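Progress report to the Landry Fund
Project: Assisted folding at the Milia laundry
Prepared by: Alina Pop, project coordinator
Date: 23/07/2022

1. Where we stand

This is our second report under the grant. The first one was mostly about contracts and the building permit, so I will keep those subjects short and write more about the work itself and the people who do it.

The Milia laundry washes for care homes and small guest houses. There are 18 employees on the floor, the same number as when the grant was given. The washing and drying lines were already partly automatic before the project. Folding and sorting of personal clothing was all done by hand, and it is the part where we have the most sick leave and the most complaints of pain in shoulders and wrists.

The plan has two parts. The first is a folding cell for flat linen, supplied by Grovano, which is installed. The second is the longer work, in which our own staff record how they fold personal clothing with hand-held grippers, and our technical partner Timano uses these recordings to train a robot for the same task. The second part is not finished and will not be finished this year.

2. Flat linen cell

The cell was accepted in the spring after two delays. The first delay was the delivery of the safety fence. The second was our own mistake: the compressed air line was ordered with the wrong diameter and had to be replaced. The extra cost was taken from the reserve and is shown in the budget table sent separately.

The cell handles sheets and pillowcases from the guest houses well. It does not handle fitted sheets. The supplier told us this before the purchase, but I think we did not explain it clearly enough to the staff, and for some weeks people were disappointed in a machine which was doing what it was bought for. Fitted sheets are again on the manual tables.

Two employees now operate the cell on each shift. They were chosen from those who asked for it. Dwight Kennedy, the shift leader, wanted to rotate everybody through the position from the beginning, and I was against it. I now think he was right. The people who did not get a turn felt that the decision had been made over their heads, and from August the position will rotate weekly.

3. Recording of manual folding

We began recording with 6 employees, all with long experience in folding. Each of them works with a gripper in each hand, on a bed or on a table, and repeats the folding of one kind of garment. By the end of June we had 2,259 accepted recordings. The work is done inside normal hours and is paid with a small supplement, as agreed with the staff representative, Spyros Ivanov.

I must report that the start was slow. With the grippers a person folds much more slowly than with bare hands, and experienced people find this hard to accept. One of our best folders said she felt like a beginner and wanted to stop after the first week. We changed two things. The sessions are now shorter, and the daily target has been removed completely. She continued, and she is now the person who shows the grippers to new participants.

The garments are recorded in the state in which they come to the table. In the beginning the staff smoothed everything carefully first, out of habit and also out of pride, and Timano asked us to stop this. A T-shirt from the dryer has one sleeve twisted or turned inside, and the robot must learn what to do with it.

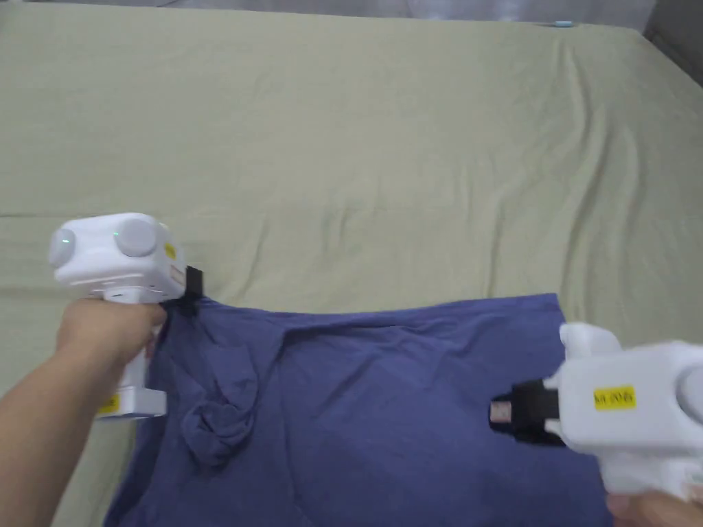

T-shirts and towels are well covered at this moment. Cardigans, nightdresses and anything with buttons are not, and we will give most of the autumn sessions to these. Andor Szalai from Timano visits us every second week and looks through the recordings together with the people who made them. This was not in the original plan, but it has become the most useful meeting we have. The staff can say why they took the shirt by the corner or by the seam, and he writes it down.

4. What changes for the staff

In the application we promised that no one would lose employment during the grant period, and this promise is kept. I also want to be open that the staff ask what happens after the grant period, and that I have no complete answer. The management of Milia has said in writing that reductions, if they come, will be through retirement only. Spyros Ivanov has asked for a clearer text, with a date, and the talks about this continue.

Complaints of wrist pain among those working at the linen cell are fewer. The grippers themselves are a different matter. Three participants reported tired forearms after long sessions, and Poppy Ackroyd, our occupational therapist, has asked for a break after every half hour. We follow this now.

A question which came late, and which I should have put in the first report, is who may use the recordings. The participants signed a consent form, but the form was difficult to read. A new version in simpler language is ready, and everybody will be asked again. If someone says no, that person's recordings will be deleted.

5. Deviations and requests

The first test of the robot on personal clothing was planned for September. We ask to move it to November. The reason is the missing garment types described above, and we do not ask for additional money for this change.

We also ask for permission to move the unused part of the travel budget to staff hours for the review meetings with Timano.

The next report will contain the results of the November test, including the garments which the robot could not fold, and the final text of the agreement with the staff if it is signed by then.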